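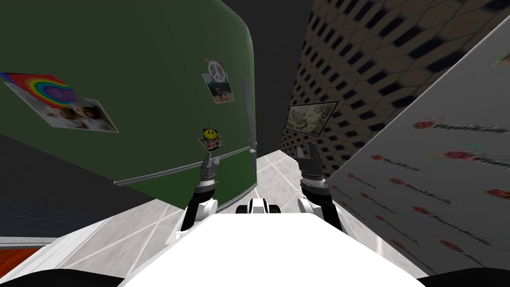 Frequently Asked Questions

Mockus Archive of Marriage Customs

Last updated Friday, May 10, 2024

General

What does the Archive collect?

The Mockus Archive holds written accounts, recorded interviews and family papers concerning how marriages were arranged, announced and celebrated. Most of the material comes from the towns of Pramel and Sudano and the farming districts between them. The main collection contains 895 interviews. A smaller collection, known as the Orkex Papers, consists of 510 letters and household account books in which wedding expenses were entered.

What is meant by "marriage customs"?

The term is used broadly. It covers the choice of a partner, the role of the go-between, the engagement period, gifts between the two families, the wedding day and the first year of the new household. Legal records such as licenses and court judgments are not collected here and should be requested from the office that issued them.

Does the Archive cover present-day weddings?

Yes. Accounts of recent weddings are accepted on the same terms as older ones. The collecting program once ended with marriages of the grandparents' generation, but that limit no longer applies.

What is the "counting visit"?

Researchers often ask about this term, which appears in many of the Sudano interviews. It refers to a formal call paid by the bride's relatives to the home in which the couple would live. The visitors were shown the linens, cookware and stored food, and one of them recited the items aloud. In Pramel the same visit was made by the groom's relatives to the bride's home, and usually took place before the engagement was announced. The two forms should not be treated as a single custom when the interviews are cited.

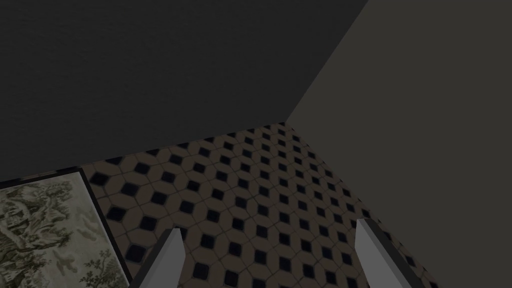 Was the counting visit the same as a dowry?

No. A dowry is property that passes with the bride at marriage. The counting visit transferred nothing. It confirmed in front of witnesses that promised goods existed. Some families held the visit where no dowry was given at all, and several interviews describe the goods as having been borrowed from neighbors for the day.

Why do the interviews disagree with one another?

Practice varied between households, and people remember the same event differently. The Archive does not correct or reconcile accounts. Where two members of one family were interviewed, both transcripts are kept and cross-referenced.

Visiting and Access

Who may use the collections?

The reading room is open to any adult with a reader's card. Cards are issued at the front desk on presentation of photo identification and remain valid for one year. Students under 18 may register with a parent or teacher present.

Do I need an appointment?

An appointment is required for audio recordings and for the Orkex Papers. Requests should be received at least three working days ahead. Printed transcripts may be consulted without an appointment during regular hours. The reading room is closed for the whole of January.
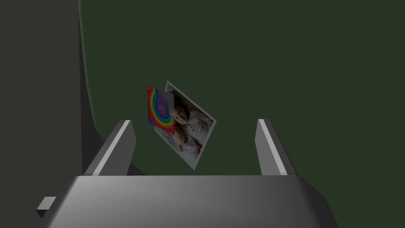 May I make copies?

Readers may take notes and may request up to 28 pages of copies per visit. Larger orders are handled by mail and are subject to a fee. Personal scanners are not allowed - flatbed or handheld - and recordings may not be copied in any form.

Are any materials restricted?

Yes. At present 47 interviews are closed at the request of the speaker or the speaker's family. Their titles appear in the catalog with the date on which they will open. Staff are not able to grant exceptions.

How should I cite an interview?

Give the interview number, the town and the name of the Archive. Speakers are identified by initials only, and readers agree not to publish full names even where these can be worked out from the content.

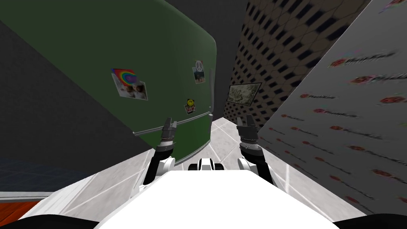

Two raised robot arms in a narrow aisle, with a green refrigerator at left.

Contributing

How can I offer my family's papers?

Please write to the Archive with a short list of what you have and the towns and families concerned. Do not send originals until you have received a reply. Photographs are accepted when at least one person in them can be identified.

Can I keep the originals?

Yes. The Archive will copy papers and return them to the owner. A signed permission form is needed in either case.

Will I be paid?

The Archive does not purchase material and does not provide appraisals for tax or insurance purposes.

Can I withdraw an interview after it has been recorded?

A speaker may close or withdraw an interview at any time by written request. Heirs may ask for an interview to be closed, but may not ask for it to be destroyed.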